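Workden Clothing Repairs: Frequently Asked Questions

Last updated Feb 23, 2024

Workden mends and alters everyday clothes at two counters, one in Bririmby and one in Derese. The answers on this page apply to both unless we say otherwise. If your question isn't covered, ask at either counter or use the contact form.

Dropping off and picking up

Do I need an appointment?

No. Bring your clothes in any time we're open. Fittings are the exception. If you want a jacket, dress or coat taken in, book a fitting first so that someone is free to pin it on you.

Where do I go?

The Bririmby counter is at 736 Prarkine Road, on the street side of the building. The Derese counter is inside the market hall, next to the east entrance. All sewing is done in Bririmby. Items left in Derese go over by van at the end of each working day, which adds a day each way.

Can someone else pick up for me?

Yes, if they have your ticket. Without the ticket we need a message from the email address or phone number on the order before we hand anything over.

How long do you keep finished items?

We hold them for 100 days after the first pickup notice. You'll get two reminders in that time. After that, unclaimed clothes are donated.

I lost my ticket. What now?

Give us the phone number you used and tell us what the item is. We can look it up, but it takes longer when the counter is busy.

Getting clothes ready

Do clothes have to be clean?

Yes. Wash and fully dry everything before you bring it in, even if the damage is small. We turn away items that are dirty or damp. Dry-clean-only pieces should be cleaned first, and you can leave the cleaner's tag on.

Should I iron or fold them?

There's no need. We press the area we're working on ourselves. Please empty the pockets, take off belts and pins, and close any zippers that still work.

Should I mark the damage?

It helps with small holes in knitwear and with seams that have only started to open. Use a safety pin or a loose loop of thread in a different color. Please don't use tape, ballpoint pen or marker.

Should I wash new jeans before a hem?

Wash and dry them at least twice, the way you normally would. Cotton denim can shrink in length, and we can't add back what has been cut off. If you line dry, line dry before the hem too.

Jeans and other denim

Can you keep the original hem?

In most cases, yes. We cut the leg above the old hem, then sew the original edge back on. There will be a seam just above the hem, which is hard to spot once it's pressed. This doesn't work well on strongly tapered legs or when more than a few inches are coming off.

Will the new stitching match?

We stock the usual golds, tans, oranges and browns for topstitching, along with white and several blues. Thread on worn jeans has often faded, so a new line may look a little brighter at first. If a close match matters to you, say so at drop-off and we'll hold thread against the seam with you.

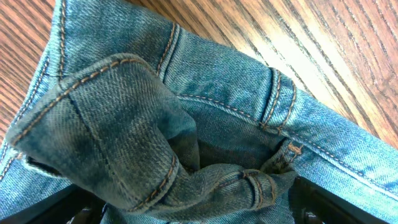 Can you fix worn inner thighs?

Yes, as long as there is sound fabric around the worn part. We put a patch behind it and stitch back and forth across the thin area. The repair is stiffer than the denim around it for the first few washes. If the fabric has thinned all the way to the back pocket, we'll quote for a larger patch or tell you it isn't worth the money.

Do you work on stretch denim?

Yes. We use a stretch backing and a different needle. Repairs on very stretchy jeans don't last as long as those on plain cotton.

Can you replace a button or zipper?

Both. Metal shank buttons are usually done while you wait. Zippers are not. We carry brass and nickel finishes in standard lengths, and if yours is an odd size we'll order it.

Prices and timing

How much will it cost?

A price list is posted at each counter. The minimum charge is $24 per order, and that can cover several small jobs. Anything over the listed price is quoted before we start. If we find more damage once the item is on the bench, we stop and call you.

How long does it take?

Most hems and patches are ready in a week. Linings, zippers in coats and anything with leather take longer. The date on your ticket is the date we expect to finish, and you'll get a text when the order is ready.

Is there a rush service?

In Bririmby only, for hems and buttons. The rush fee is added to the normal price. We don't offer it in the last week of February, when we close for machine servicing.

When do I pay?

At pickup, by card or cash. Orders that need special parts require a deposit for the parts.

If something goes wrong

The repair came undone. Will you redo it?

Bring it back with your receipt and we'll redo our stitching at no charge. This covers our work only. A new hole beside an old patch is a new job.

What don't you repair?

We don't take swimwear, shoes, bags, sleeping bags or fur. We also don't repair climbing harnesses, motorcycle gear or any other item that a person's safety depends on.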